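Section 4. Teaching the arm a first chore: opening a drawer

Before you begin, a word about what to expect. People who bring home a Janden arm usually hope it will be folding laundry by Saturday, and I'm sorry to say we aren't there yet. Small, patient chores are another matter, and a drawer with a good handle is a lovely place to start.

1. Spread a plain cloth over the table and set the drawer box on it. A few wrinkles won't hurt anything.

2. Put the box well within reach, with open space on the handle side so the fingers have room to come in.

3. Switch to Guide mode and move the arm by hand until the handle sits between the two fingers. Take your time with this part — a rushed lesson is a lesson you'll be giving again.
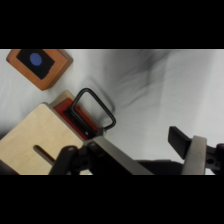
4. Press Save, then close the fingers slowly and draw the arm back in a straight line. Press Save again.

5. Return the arm to its rest position, close the drawer yourself, and choose Repeat.

Note: Florence MacLeod ran this lesson 100 times in our Amberg workshop and got 42 clean pulls, mostly because the box crept toward the arm. A strip of tape underneath helps a good deal.

Caution: Keep your own fingers away from the handle while Repeat is running. If the display shows code 2102, the arm has met more resistance than it likes. Press Stop, free the drawer, and go back to step 3.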